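Schwerdtfeger Paint & Color
Home > Help > FAQ
Updated October 2026

Quick answers. Read these first please, phone is busy mornings. If it's not on here, use the contact form or just come by.

ORDERING

Do you sell to homeowners or only to painters?
Both. Same counter, same cans. Painters with a trade account get trade pricing, everybody else pays shelf price.

How do I get a trade account?
Bring your business license and fill in the one-page form. Takes a day or two to go through. We don't do trade accounts online, sorry, tried it, it was a mess.

Can I order over the phone?
Yes if you have the exact color code and the finish. "The blue I got last time" works only if we have your name in the system. We keep tint records for everything mixed here, currently 2,963 colors, going back to when we switched to the new machine. Anything older is on index cards and someone has to go dig. Allow a day.

Is there a minimum order?
No minimum for pickup. Delivery needs $100 of product, before tax.

Where do you deliver?
In town and out to the county line. Deliveries go out after lunch. We need someone there to sign, we won't leave cans on a porch in freezing weather. No delivery to upper floors, driver brings it to the door and that's it.

RETURNS

Can I return paint I didn't open?
Stock colors and primers yes, 30 days, with reciept. Tinted paint no. Doesn't matter if the can's still sealed, once there's colorant in it it's yours.

It dried a different color than the chip.
Very common. Before you call:
Did you put on two coats?
Has it been a full day?
Are you looking at it under the bulbs you normally use?
If all three are yes and it's still off, bring in the can AND the chip. If we mixed it wrong we remix it free. Has happened. If it's the right mix and you don't like it, that's a sample problem, see below.

Can I return brushes and rollers?
Unused, in the sleeve, yes. Sale bin no.

SAMPLES

What sizes do samples come in?
Half pint only now. The little pouches are discontinued, stop asking Tiina about the pouches.

How many should I get?
Two or three. People buy nine and then can't decide between nine.

Where do I put the sample?
On a piece of primed board or heavy card, big as you can manage, two coats. Move it from wall to wall over a day. Don't paint a patch straight onto the old color, the old color will fool your eye and you'll see the patch edge later through the finish coat.

Can sample paint go on as the final coat?
No. It's one sheen and it doesn't scrub. Fine for a birdhouse.

Do I get the sample money back if I buy a gallon?
Yes, one sample credited per gallon, same color, bring the slip. No slip no credit.

PREP

Do I have to prime?
Usually yes. Bare drywall, bare wood, patches, stains, anything glossy, going from dark to light. If the wall is sound, flat, and close to the new color you can get away without.

"Paint and primer in one"?
It's thick paint. OK over a similar color. Not OK over bare wood or water stains.

Do you have to sand between coats?
Walls no, unless there's grit. Trim and doors yes, lightly, 220 or so, wipe off the dust.

Which tape?
We stock Bernetti in two strengths. The low-tack one for anything painted in the last month, the regular one for everything else. Pull it while the last coat is still a bit soft, slowly, back on itself. If it's been on for a week, score the edge with a knife first.

What about old houses and lead?
If the house is old enough to be a question, test before you sand or scrape anything. Test kits are behind the counter. If it comes up positive, call a certified contractor, we can't advise past that.

How cold is too cold?
Read the can. Most of our exterior paint wants 50 and up, overnight too. February is not exterior season, we'll sell it to you but we'll say so.

CHOOSING A COLOR

Do you do color consultations?
Yes. Tiina Laaksonen, by appointment, 45 minutes at the store or 90 at your place. Book on the form. Bring photos, a cushion, a floor sample, whatever has to stay in the room.

How many grays do you have?
276 on the rack. Yes really. Start with whether you want it warm or cool, that gets rid of half of them.

Will a dark color make my room look small?
Sometimes. A dark wall at the far end of a long room can be good. Dark on all four walls in a small room is cozy or a cave depending on your lamps. Charcoal also shows every dent and every roller mark in the wrong light so skim coat first.

Same paint, two walls, looks like two colors. Why?
Light. The wall facing the window gets it, the one beside the window doesn't. Even a single plain wall will go from lighter to darker across it. Nothing wrong with the paint. Put your sample board at both ends before you pick. 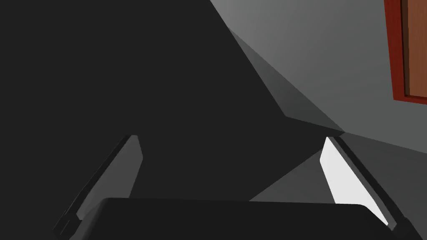 Dark charcoal with light-to-medium gray behind. Computer rendering.

Can I trust what I see on the screen?
Only for the general idea. Screens all differ and your phone changes its own brightness all day. Pick from a painted sample.

Should the ceiling be white?
Doesn't have to be. Easy option is the wall color cut to half strength, we can mix that. Flat finish on ceilings, always, unless it's a bathroom.

Can you match another brand's color?
Most of them. Give us the name and the number. For fabric, tile, leaves etc we scan it, needs a flat spot the size of a quarter. Matches to shiny or patterned things are a best guess. Zisus colors we carry direct so no matching needed.

What finish for a kitchen?
Satin walls, semi-gloss trim. Eggshell if no small kids.

LEFTOVERS AND CLEANUP

How long does an open can keep?
Couple years if the lid is tight and it didn't freeze. Lumps that won't stir out, or a sour smell, throw it out. Write the room on the lid!! You will not remember.

Do you take old paint back?
Latex yes, in the original can with a lid, five cans a visit. Oil paint, thinner and stain go to the county hazardous waste site not here.

How do I save a brush with dried paint in it?
Brukon brush cleaner, overnight, then a wire comb. Works on maybe half of them. Cheap brushes aren't worth the bother.

STORE STUFF

Parking?
Out back, enter from the alley. Don't park at the laundromat, they tow.

Dogs ok?
Yes on a leash. Keep them off the wet sample boards by the door.

Didn't find it? Contact form is at the bottom of every page, we answer within one buisness day.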